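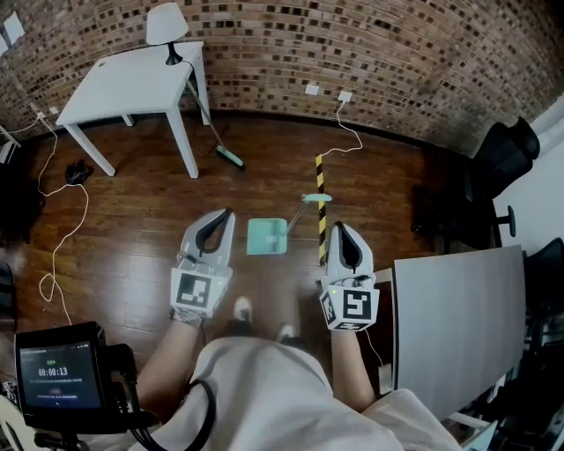

How often should I sweep a wooden floor?

Every day in the hall and kitchen if you have pets or kids. Every other day will do elsewhere. Bedrooms once a week is plenty. Grit is what does the damage, it gets under shoes and chair legs and acts like sandpaper.

Kuusisto Floor Care - Questions we get asked a lot

Print this page | E-mail this page

Can I mop it?

Damp yes, wet no. Wring the mop till it stops dripping, then wring it again. Work along the boards, a small patch at a time. If there's still water sitting on the floor after a minute or two you've used too much. Never tip a bucket out and push it about. We do see this.

What about steam mops?

Please don't. Steam gets into the joints and lifts the finish, and on older boards it can turn the lacquer cloudy. We can't fix cloudy lacquer with a polish, it has to be sanded back.

Is my floor oiled or lacquered? I've just moved in and have no idea.

Put one drop of water somewhere out of sight, behind a door say. Leave it ten minutes. If it sits there as a bead it's probably lacquer. If it soaks in and leaves a darker spot, oil, or a finish that's worn through. The spot fades once dry. Still not sure, send us a close photo in daylight and Dewanti will have a look.

Which cleaner do you recomend?

For lacquer, Tostix, one capful to a bucket of lukewarm water. For oiled floors use Plovis soap, which puts a little back as it cleans. Don't swap them over. Don't use washing up liquid on either, it leaves a film and then you get footprints showing all over. Vinegar no. Furniture polish no, someone will go flying.

Can I use my hoover?

Yes, with the brush head down or the hard floor setting. Turn the beater bar off if it has one. Check the wheels for grit first, little hard wheels with a stone stuck in them make lovely long scratches. A soft broom is just as good for most rooms and quicker to get out.

My broom just moves the dust around.

Bristles too stiff, or full of fluff. Comb it out and wash the head in warm soapy water now and then, hang it up to dry, don't stand it on the bristles. Short strokes towards you, and finish at the wall. For the last thin line of dust that won't go into the dustpan use a damp cloth.

There are gaps between my boards. Should I fill them?

Depends on the time of year! Boards shrink when the heating is on. If the gaps open up around December and close again by summer, leave them be. Filler will only get squeezed out. Gaps that stay the same all year can be filled with slivers or a flexible filler. Arvo did a set of notes on this, ask at the counter.

How do I get rid of scratches?

Light ones on oiled wood: clean, dry, a dab of matching oil on a cloth, rub with the grain, wipe off what's left after a quarter of an hour. Lay the cloth out flat outdoors afterwards, oily rags bundled up can catch fire on their own. Light ones on lacquer: a touch-up pen helps a bit. Anything you can catch a fingernail in needs sanding, sorry.

Candle wax?

Ice in a bag on top till it goes brittle, then lift with a plastic card. Not a knife.

How soon can I walk on a floor you've just finished?

Lacquer: socks only the next day, shoes after 3 days, rugs after two weeks. Oil takes longer in cold weather. Your fitter will leave a card with the times on. Keep the dog off. Don't slide the furniture back in, lift it, and put felt pads on first.

Felt pads, how many and how often?

One per leg, changed when they look flat or gritty. We sell the Clusico ones in packs of four. The stick-on kind don't like being dragged so go for the ones with a pin for dining chairs.

Do you hire out sanding machines?

We do, edge sander too. There's a deposit of £175 which you get back when the machine comes back clean. Sheets are charged by what you use. Oskari will show you how to start it up, allow ten minutes, and please do let him, the drum will dig a hole in your floor if you put it down standing still.

Do you do site visits?

Yes, free within our delivery area. Yakubu does the visits. Mornings are best, last one is at 4. Move what you can out of the room beforehand and have a rough idea how old the floor is if poss.

Can you match a board that's been damaged?

Usually near enough. Bring a offcut in if you have one. Old stock is kept out the back and isn't on the website.

Question not here?

Ring the shop and ask for extension 2328, or use the form. We answer e-mails in the order they come in.

Print this page | E-mail this page

Contact us | Delivery | Terms | © Kuusisto Floor Care, all rights reserved | Back to top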